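# Chapter 7. Learning From Corrections

Draft for the reading group, Saturday, November 10, 2018. Sections 7.4 on still missing figures.

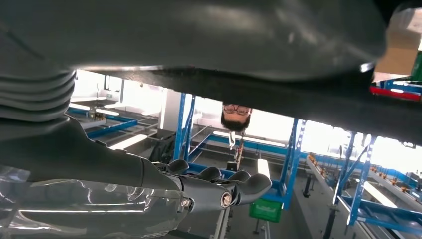 Chapter 6 left us with a policy trained on clean demonstrations only. Works fine until it doesn't. The hand drifts a little off the path, sees a view it never saw in training, picks a slightly worse action, drifts more. You know this story from the section on compounding error. Now we do something about it.

The fix in this chapter is old and simple. Let the policy run. Have a person take over when it goes wrong. Keep what the person did, train again. The hard part is in the details: when to take over, what exactly to keep, how much weight it gets.

## 7.1 What you should have read first

- Chapter 4, behavior cloning. All of it.
- Chapter 6, the part on compounding error. Skip the proof if you must.
- Wrist views and hand frames, Appendix B. Short. People get the rotation backwards every year, so do the exercises there.

No reinforcement learning needed yet. That comes in chapter 9.

## 7.2 The running case: Derwood

We use one task the whole way through. It comes from the Derwood study, done by Oriana Mansilla and Narendra Goel, and it is a picking task. Small parts, one at a time, into a crate. Input is the wrist view plus joint angles. Output is a short chunk of hand motion.

The base data set was 1,519 demonstrations. All by teleoperation, all started from the same rest pose. That last bit matters alot and we will come back to it.

Goel trained the base policy on those and ran it 100 times. It finished the pick in 43 of them. Not great. But the interesting thing was in the failures, and Mansilla went through every one by hand. Most were not bad grasps. The hand came in from a pose no demonstrator had ever used, then stalled over the part. Just hung there. The policy had no idea what a person would do from that spot, as no person had ever been in that spot.

So: a coverage problem. More clean demonstrations from the same rest pose would fill in the same narrow tube of states again.

## 7.3 Three kinds of takeover

Terms first. An *intervention* is any stretch of time where the person has control during a policy run. The *lead-in* is the stretch just before it, when the policy was still driving. A *recovery* is the part of the intervention that gets the hand back to a state the policy can handle.

Now the 3 ways of deciding who drives:

**Human-gated.** The operator watches and grabs control when they don't like what they see. Easy to set up. Depends on the operator paying attention, and operators get tired. Late takeovers are the common fault. By the time the person moves, the hand is already somewhere silly and the recovery teaches mostly how to get out of silly places.

**Policy-gated.** The policy asks for help when its own uncertainty goes over a threshold. Saves the operator's time. But uncertainty estimates from a network are shaky, and a policy can be very sure and very wrong. See Exercise 7.2.

**Mixed.** Coin flip at each chunk, expert or policy, with the expert's share going down over the rounds. Nice theory. Operators hate it. The control switches under them with no warning and the labels come out jerky.

Derwood used human-gated. Rest of the chapter assumes that unless we say so.

## 7.4 What to keep

Say you have a run with one intervention in it. Four pieces: early policy part, lead-in, recovery, and whatever comes after control goes back. What goes in the training set?

First instinct is to keep everything if the run ended well. Don't. The lead-in is a record of the policy making the mistake. Clone that and you teach the mistake again, with more confidence.

The rule we use:

1. Drop the lead-in. Length is a parameter, call it L. Pick it by looking at real runs, not by guessing.
2. Keep the recovery, full weight or higher.
3. Keep the early policy part at low weight, or drop it. It's mostly redundant.
4. Treat what comes after like the early part.

In symbols, with *w* for the weight of a sample and *D* for the pooled data, the loss is the same cloning loss from chapter 4:

 loss = sum over (s, a) in D of w(s, a) * || pi(s) - a ||^2

Only *w* has changed. That is really the whole method. Section 7.5 shows how sensitive the result is to L, and it is more sensitive than you would like.

One warning before the exercises. The recoveries come from *this* policy's failures. Retrain, and the new policy fails in new places. One round is rarely enough, and recoveries from early rounds go stale.

## Warm-up exercises

**7.1** Sketch the set of hand states covered by demonstrations that all begin at one rest pose. Mark where you'd expect the policy to stall.

**7.2** Describe a case where a policy-gated scheme never asks for help and fails every time.

**7.3** An operator always takes over two seconds late. Which piece of the run gets mislabled if L is set for a fast operator? What should L be instead?

**7.4** Suppose recoveries get a very large weight. What happens to behavior near the rest pose? Argue from the loss above, no code needed.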